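7. Guest table with glass top (Susetti)

This section is for the Susetti table in the sitting room of the Salian apartments. The top is 95 cm at the widest place. Please read the complete section before you put any object on the glass.

7.1 Placing the table

1. Put the table on the carpet with all the arms of the black base flat on the floor.
2. Press lightly with one hand near the edge, and then at other places along the edge. If the glass moves, turn the base a little and try again.
3. Clean the top with a dry cloth. Clean also the underside, as every fingermark there is visible from above.

Caution: Do not lift the table by the glass. Hold it always by the base.

7.2 Placing the tray

4. Lay the white tray on the left half. It may stand at a slight angle.
5. Put the bottle and the plate at the far side of the table, behind the tray.
6. Keep the right half for the towel. Nothing else is placed there until the towel is ready. 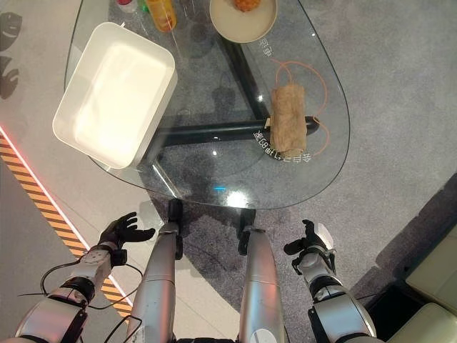

Could step 4 say how far the tray may go over the edge? In our apartment the corner always comes out a little, and with a full tray I am afraid for it.

Answer to this remark: an empty tray may have one corner over the edge of the glass. Before you put anything in it, move it to the inside until all corners are supported. We will write this in step 4 of the next edition.

7. Check the bottle. It must be closed when you leave the room.
8. Turn the plate so that the food is easy to take from the sofa side.

Note: For orange drinks, wipe the bottom of the bottle first. A ring on the glass dries quickly and is then difficult to remove.
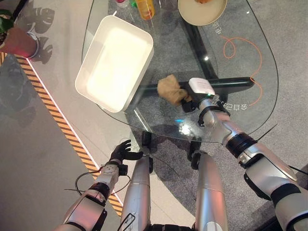 Towel part written by Idalina Mota

7.3 Rolling the towel

The towel for this table is the brown terry one from Stasance, 75 cm long. A bigger towel makes a roll which is too heavy and falls open.

9. Lay the towel on a clean surface, with the label down.
10. Fold it one time along the length. Make the edges equal.
11. Roll from the short side. Keep the roll tight, but do not pull the fabric.
12. Hold the roll at the middle and look at the spiral at the end. The layers should be close to each other.

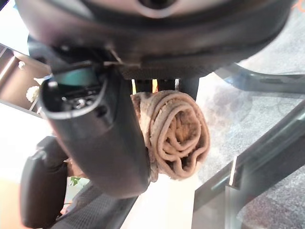
If the outer layers become loose, open only the last turn and roll it again. It is not necessary to begin from zero. Small waves in the fabric are permitted.

13. Lay the finished roll on the right half of the table, with one end toward the front edge. The cord stays beside it and not under it.

Caution: Do not put the roll on end on the glass. It falls easily and can take the bottle with it.
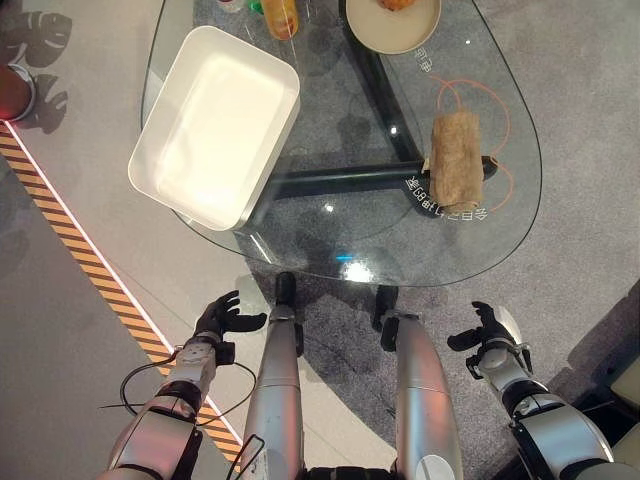

Nemcombe, Aug 8, 2018

Changes in this edition: the steps for the towel are now in the same section as the tray. The old sheet from May is not valid any more, please remove it from the folder. For cleaning of the carpet under the table, see the next section.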